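4.2 Where people put things down
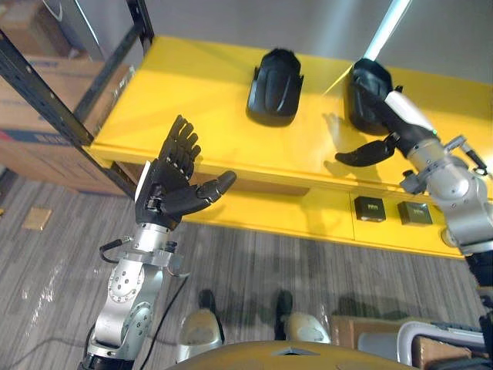

Figure 3. Yellow shelving unit with a flat top surface and drawer-like panels below, against a light grey wall.

Callum Haldane thinks I've got this section the wrong way round, and that I should be asking what people refuse to put away before I ask where they put it. He wrote as much in the margin of my first draft, and I've been arguing with him in my head ever since (he's partly right, and I'll come back to it).

So, flat tops. When I began the home visits in Skesard I was after drawers. I had a lovely theory about drawers! I thought households would sort their post, keys, chargers and half-used batteries by how often they needed them, and that the top drawer would win every time. I visited 40 homes with that idea and came away with a notebook that was nearly all about surfaces. The hall shelf, the top of the fridge, the one stair nobody treads on. A unit like the one in Figure 3 offers both kinds of place, a top that's open to anybody passing and panels further down, and it was the open kind that kept filling my notes.

Ánh Ung and I coded the notes separately and then sat down to compare. We disagreed most over what I'd called "parking", meaning an object left somewhere on its way to somewhere else. Ánh wanted a time limit on it. I didn't, as one couple in Costevton had been parking a bread maker on a sideboard since the year 2000 and still spoke of it as going to the charity shop. We settled on intention: if the person told us the thing was on its way, it was parked, however long it had been there.

Height mattered a good deal less than I'd expected. What did matter was whether the surface lay between the front door and the kettle. I know that sounds daft, but I went back through the route sketches and the heaviest clutter sat along that line in house after house, in small flats as well as big ones. Tài Tăng, who did the Clikville visits without having seen my notes, drew the same line on his own sketches and labelled it "tea road". I've stolen the term for the rest of the paper.

Now, Callum's point. Some things were never put away because putting them away felt like forgetting them. A hospital letter, a library book, a birthday card still to be posted. People told us they left these out on purpose, as a sort of nudge, and they got quite cross when somebody tidied them. We had first lumped this in with parking, and I now think that was a mistake. In the revised coding it has a heading of its own, "reminders", and the 2 groups are kept apart in every table from here on.

The Haworth visits were done last, in October, and used the revised coding from the start. I take those up in 4.3, along with the matter of shared houses, where one person's reminder is very often another person's mess.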